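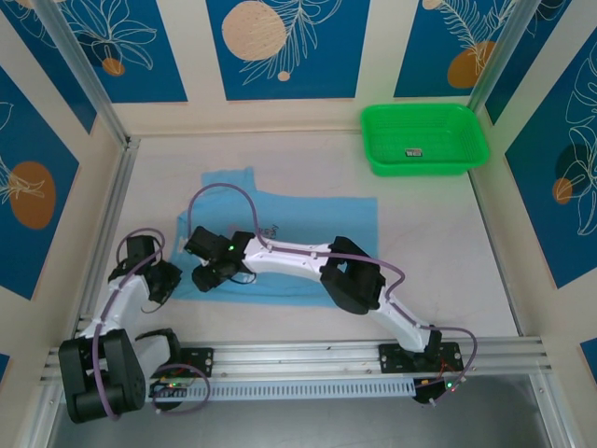
Zweiarmiges Falten von T-Shirts durch Imitationslernen: Einfluss der Handgelenkkameras und der Aktionssequenzlänge

Projektbericht im Modul Robotik-Praktikum, Gruppe Wuro
Bearbeitet von Uchenna Uzor, Ga-eun Jang und Olanrewaju Ajayi
Betreuung: Tharushi Debnath

1. Aufgabenstellung

Untersucht wurde, ob eine aus Teleoperationsdaten gelernte Strategie ein T-Shirt aus flacher Ausgangslage in eine rechteckige Form falten kann und wie stark das Ergebnis von der Kamerakonfiguration abhängt. Die Vorgängergruppe hatte mit einer einzelnen festen Kamera gearbeitet und berichtet, dass die Greifer den Stoffrand häufig verfehlen. Die Vermutung lag nahe, dass die Auflösung am Kontaktpunkt nicht ausreicht. Eine Analyse der Fehlversuche lag jedoch nicht vor.

2. Aufbau

Verwendet werden zwei baugleiche Arme auf einer gemeinsamen Aluminiumschiene. Die Arbeitszelle ist seitlich und hinten durch bedruckte Paneele abgeschlossen. Neben der festen Kamera trägt jeder Arm eine kleine Kamera am Handgelenk. Die Steuerung läuft über das am Lehrstuhl gepflegte Paket Brurnora, das Gelenkwinkel, Greiferöffnung und Bilder mit gemeinsamem Zeitstempel ablegt. Die Zeitstempel der Handgelenkkameras wiesen zu Beginn einen konstanten Versatz gegenüber den Gelenkdaten auf. Er wurde im Mai korrigiert, alle davor aufgenommenen Daten wurden verworfen.

3. Datenaufnahme

Für das Training standen 156 Demonstrationen zur Verfügung. Sie wurden von zwei Personen teleoperiert. Eine Demonstration beginnt mit dem flach ausgelegten Kleidungsstück, beide Greifer stehen über dem Stoff. Der Ablauf gliedert sich in Greifen, Umschlagen der Längsseiten und Querfaltung. Glattstreichen zwischen den Phasen war erlaubt, wurde aber von beiden Personen unterschiedlich oft eingesetzt — eine Uneinheitlichkeit, die sich später in den gelernten Trajektorien wiederfand.
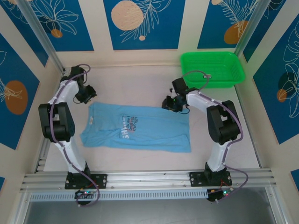 Warum wurde die Ausgangslage nicht stärker variiert?
Bei freier Drehung des Kleidungsstücks hätte die Zahl der Demonstrationen pro Orientierung für ein stabiles Training nicht gereicht. Variiert wurden deshalb nur Position und kleine Winkelabweichungen; die Übertragung auf beliebige Lagen ist nicht Gegenstand dieses Berichts.

4. Training und Auswertung

Trainiert wurde ein Transformer-Modell, das aus den aktuellen Bildern und Gelenkwinkeln eine Sequenz künftiger Aktionen vorhersagt. Verglichen wurden zwei Sequenzlängen, 80 und 200 Schritte, jeweils mit und ohne Handgelenkkameras. Als Erfolg zählt ein Durchlauf, wenn beide Längsseiten eingeschlagen sind und die Querfaltung ohne Eingriff abgeschlossen wird. Die Bewertung nahm Yakubu Amadi vor, dem die jeweilige Konfiguration nicht bekannt war.

5. Ergebnisse

Die Konfiguration mit Handgelenkkameras und 80 Schritten schnitt am besten ab. Ohne Handgelenkkameras trat der Großteil der Fehler bereits in der Greifphase auf: Der Greifer schloss oberhalb des Stoffs oder fasste beide Lagen, obwohl nur die obere angehoben werden sollte. Mit 200 Schritten verliefen die Bewegungen gleichmäßiger, auf ein Verrutschen des Stoffs reagierte das Modell aber zu spät. In 9 Durchläufen dieser Variante führte der Arm die Faltbewegung vollständig aus, ohne Stoff im Greifer zu haben.

Auffällig ist das Verhalten an Säumen und umgeschlagenen Kanten. Dort liegen mehrere Lagen dicht übereinander, und die feste Kamera löst den Höhenunterschied kaum auf.
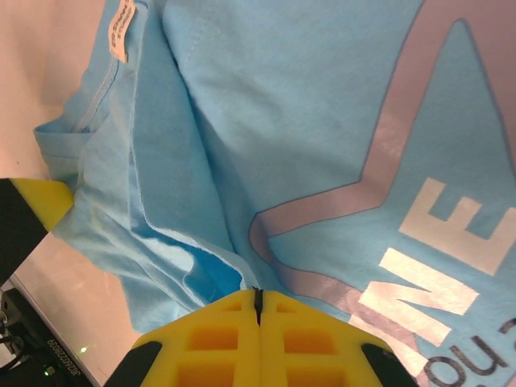

In der Nahansicht ist die Grenze zwischen Außen- und Innenseite des Stoffs dagegen als Farbkante gut erkennbar. Ob das Modell dieses Merkmal nutzt, wurde nur stichprobenartig durch Abdecken einzelner Bildbereiche geprüft. Die Greifposition verschob sich dabei deutlich, wenn die Umgebung der Fingerspitzen verdeckt war. Für unifarbene Stoffe mit gleicher Innenseite lässt sich daraus nichts ableiten.

6. Einschränkungen und Ausblick

Alle Auswertungen fanden bei gleicher Beleuchtung statt. Ein Test am Standort Dostgate mit Tageslicht war vorgesehen, entfiel aber aus Zeitgründen. Offen bleibt ferner, ob eine einheitliche Vorgabe für das Glattstreichen die Streuung verringert. Die Rohdaten liegen auf dem Gruppenlaufwerk im Verzeichnis Sultana, die Konfigurationsdateien im zugehörigen Unterordner.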